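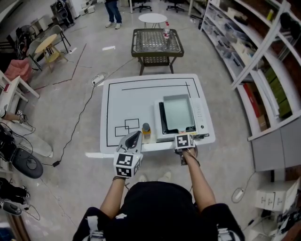
Page last changed: July 6, 2018

About us

Clovo is a small research group that teaches robots to use their hands. We work on one question, and we have been happily stuck on it for years: how do you show a machine a household job so that it can do the job itself, in a kitchen or a laundry it has never been in before?

Our answer is to leave the robot out of the lesson. A person picks up two hand-held grippers, one for each hand, and does the task with those instead of with fingers. The grippers carry cubes covered in black-and-white marker squares, and from the markers we work out where each gripper is and which way it is turned. What we get at the end is a record of two hands doing something sensible, in a shape a two-armed robot can follow.

The older way is to drive the robot by remote control and record that. We did it for a long time and we still do it for some jobs, but it is slow, and it makes even a very handy person clumsy. Give the same person a pair of grippers and they're pressing buttons and moving bottles within a few minutes. The movements look like theirs, too – the little pauses, the way one hand waits for the other.

What we found

In February we finished our first full comparison. We recorded 257 demonstrations of small tabletop jobs with the hand-held grippers, trained on them, and then ran the result on our own two-armed robot, which goes by Coten. The robot had never been part of a single one of those recordings. It completed 136 of its 200 trials, and the best of our remote-control models, trained on the same number of demonstrations, managed fewer.

We were thrilled, and then we went and looked at the failures, where most of the fun is. Nearly all of them came from one of 3 causes. The gripper closed a moment too early, or the robot pushed a button at a slant and slid off it, or one arm got in the way of the other while reaching across. The first two have improved a lot with better timing between the marker tracking and the jaw readings. The third is still a nuisance. People turn their shoulders and lean to get an elbow out of the way, and a robot bolted to a bench can't do that, so some perfectly good human demonstrations ask for something the arms can't reach. We now check every recording against the robot's range before we train on it and throw out what won't fit.

We also learned that variety beats neatness. Early on we kept our tables bare and put every object back on its mark. The models trained on those recordings were lovely to watch until somebody moved a bottle by the width of a hand. These days we shift things between takes, swap the person holding the grippers, and leave the ordinary clutter of a working room where it is.

Where we are

You'll find us in Zollau, upstairs in the old Brunner building, which dates from 1898 and was put up as a spool factory. The floors are strong, the windows are enormous, and the freight lift is a law unto itself. We have had to learn a fair bit about blinds, as afternoon sun on a marker can wash it out completely.

The group was started by Urs Hubmann, who had spent many years building factory automation and wanted to work on jobs where nothing arrives in the same place twice. He still does his share of recording sessions and is stubbornly left-handed, and that turned up a bug in our calibration that the rest of us had missed for months. There are engineers here, a couple of people from rehabilitation and movement science, and students who come for a term and quite often ask to stay longer.

Working with us

We like visitors. If you are working on imitation learning, marker tracking or gripper design, write and tell us what you are up to – we are always glad to compare notes, and we would love to hear from anyone who has tried this sort of thing with soft objects. Cloth is next on our list and so far the cloth is winning.

School groups are welcome during term time and can have a go with the grippers themselves. Please book ahead, let us know how many are coming, and tell us if anyone needs step-free access so we can arrange the side entrance.

Student projects are listed on the projects page, along with the name of the person to ask for each one. Drawings for the current gripper and marker cube are on the downloads page.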